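Keeping the arm at Surnside in order

The bench arm at Surnside starts its week on Wednesday. The building is shut on Mondays and Tuesdays, and by the time Jussara Quintana unlocks the back workshop the arm has been standing still long enough for its joints to have settled under their own weight. The first job, before the kettle, is to bring it up to its rest position by hand and see how each joint feels on the way.

"You get used to it," she says. "The shoulder should have a bit of drag all the way round. If there's a spot where it lets go, I stop there and get the screwdriver."

Surnside is a small test shop on the edge of Bulludcombe. It checks handles, lids, cups and tubs for firms that want to know how their products behave when a machine has to pick them up. Most of the arms in the front room are bought in, and come with service contracts and a phone number. The one in the back is printed. Quintana put it together from a set of drawings by Kuo-hua Shih, who designed the first version while he was at Sternesard and now works at Surnside two days a week. It is the one that gets the awkward jobs, as a broken part can be replaced overnight for the price of the filament.

Printed parts need more looking after than metal ones. The screws go into plastic, and plastic creeps. A screw that was tight in the spring will turn with two fingers by September. Quintana goes over all of them once a month with a short driver and marks a card as she goes. She doesn't use thread lock, which attacked the plastic on an earlier bracket and left it crazed along the edge. Where a hole has worn too far to hold, she drills it out and melts in a brass insert with a soldering iron.

The links are printed with the layers running along their length. Shih is firm on this point. The first set was laid the other way to save time on the printer, and the elbow split clean across during a lift. The broken half is still on the windowsill.

Cables are the other regular job. They have to cross every joint, and they need enough slack to let the arm fold fully without so much that a loop catches on whatever is below. Quintana sets this with the power off. She folds the arm as tight as it will go, then stretches it right out, and watches the cables at the shoulder and elbow both times. Any cable that pulls straight is given more length. Any that rubs is moved, and the printed edge next to it is rounded off with a file.

"I've had a fault that took all afternoon, and it was one plug that had worked half out," she says. "Now I push every plug home before I look at anything else."

Once the joints and cables have been seen to, she turns to the gripper. The fingers are the parts that wear fastest. They are printed white like the rest of the arm, and narrow towards the ends so that they can get in beside an object that stands close to something else. The tips take knocks from the board. When one is rounded off or bent she swaps the pair, never a single finger, so that both sides have the same length and the same give. Surnside keeps 19 pairs in a drawer, and the log for this arm shows 596 test runs on the current gripper motor, which is the second it has had.

New fingers mean the gripper has to be set again. She closes it slowly on nothing until the tips meet, records that position as zero, opens it fully and records that too. Then she closes it on a gauge block and compares the reading with the one written inside the cupboard door. If it's out, the usual cause is a horn that has gone back on its spline one tooth round, and the gripper has to come off again.
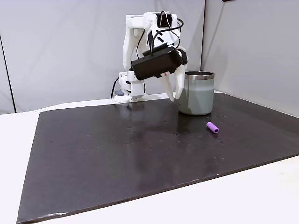
Page last changed: September, by the web desk

The last check is done with real objects on the dark board. A tumbler is a good one to start with. It's smooth and upright, and with a finger down close against its side any error in the sideways setting shows up straight away. A small cylinder lying on its side asks for something different. The tips have to come down lower, and an arm that is set slightly high will close over the top of it.

Quintana brings the arm down slowly and watches the gap between the tip and the board. She wants it close without touching. The board has picked up plenty of scuffs, and she would sooner mark the board than the white table it rests on. It was an offcut from Fagundes, the joinery along the road, and when the surface gets too bad she will go and ask them for another.

If the tip lands wide, she changes one thing at a time. Base first, then shoulder, then elbow, with a fresh run at the cup after each. Shih would rather do the sums and correct all three together. They have argued about it for some 100 hours, by her reckoning, and the arm is set her way on the days he isn't in.

The results go in a paper notebook by the door: joint, offset, finger pair, initials. A full going-over takes most of the morning. The monthly one, with the screws, runs on past lunch.

Shih is drawing a new elbow with a channel moulded into the side for the cables. The first print came off the machine with the channel too narrow for the plug to pass through, so a second is due next week.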